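3.2 Rehearsal logs and coding

The Tramovville corpus contains 1,684 log entries from community theater groups that build their own masks and scenery. Each entry was coded by task (acting, sewing, painting, carpentry) and by the age of the writer. Two coders, Holzer and Ammann, worked separately and settled disagreements by discussion. Entries with no stated task -- 78 in all -- were left out of the models.

Performers who also made props wrote longer entries in February, before opening night.
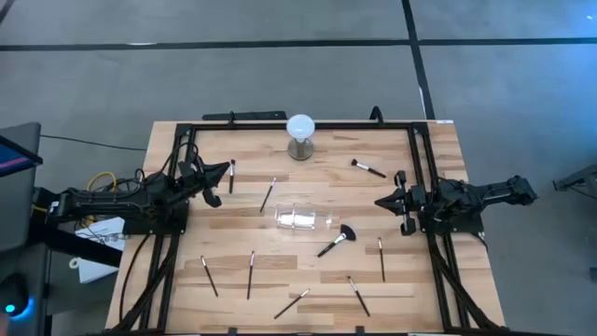
Figure 3. Table with rails and two arms.

Entry length was log-transformed before fitting, and theater group was entered as a random effect.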